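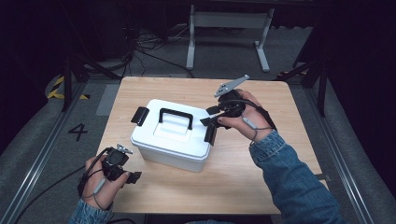
Two hand-held grippers at work on a white storage box with black latches.

How do you teach a robot to open a box?

You have been opening boxes for years. Lunch boxes, toy boxes, the tin where the good biscuits live – you hardly think about it any more. Your fingers find the edge, give it a pull or a push, and off comes the lid. A robot, poor thing, starts out knowing none of this. It doesn't know what a lid is, or which bit moves, or that you have to undo the clips on both sides before you start tugging at the top.

Somebody has to show it, and one way of doing the showing is with a kit like the Felen, which is made by a small firm called Pemgate. Instead of writing out a very long list of instructions for the robot, a person puts on the kit and simply does the job, lots and lots of times, while a computer keeps a record of it all.

What comes in the kit?

The main things are the 2 grippers, one for each hand. A gripper is a sort of pincher, a bit like a pair of kitchen tongs or the claw in the machine at the seaside arcade (only this one doesn't drop your teddy at the last second). You curl your fingers round the body of it, and a strap goes over the back of your hand so that it stays put even when your arm gets tired. The flat black parts poking out of the front are the gripper's fingers, and those are the only fingers you are allowed to use!

On top of each gripper there is a funny, spiky grey piece. It looks as though it might have fallen off a toy dinosaur, but it has a proper job to do. It is called a marker plate, and it helps the computer work out where your hand is and which way it is tilting, all through the task. There are cables too, and the people who use the kit get quite good at not tangling themselves up in them.

Why not just use your own hands?

What a good question. Your hands are marvellous, with all those bendy joints and soft fingertips that can feel the difference between a pea and a marble in the dark. Most robots have nothing so clever on the ends of their arms. Many of them have a simple pincher and that is their lot. So if you showed a robot how to undo a latch with your thumb and all your fingers, it would be rather like a bird giving you flying lessons. Very kind, but where are your wings? When you wear the grippers you have to do the job the way the robot would have to do it, and then the lesson makes sense to the robot.

Have a go at this yourself. Find a box with a lid, hold a wooden clothes peg in each hand, and try to open the box by touching it only with the pegs. It takes much longer than you'd think, and you will probably say something rude to the box.

How many times do you have to do it?

A great many. Pemgate suggests collecting 1,000 goes at a task before you ask a robot to try it, and at a place called Lockwood, where the kit gets plenty of use, a good morning's work comes to 195 goes. People take a rest after every 12. Each go should be a little bit different, too. The box might be turned round, or slid closer, or swapped for a bigger one, so that the robot doesn't learn to open just one box sitting in just one spot.

Is it any good?

We think it is, mostly. The straps are comfy, the grippers are light enough for a grown-up to wear for a fair while, and you can learn how to use them before lunch. The cables are a nuisance, and we would love to see a version without any. There is another kit, the Drullitz, which has softer gripper fingers that are kinder to things like eggs and tomatoes, but we found it slipped on small, fiddly clips. For latches and lids we'd choose the Felen. It only comes in grown-up sizes at the moment, so for now you will have to carry on with the clothes pegs.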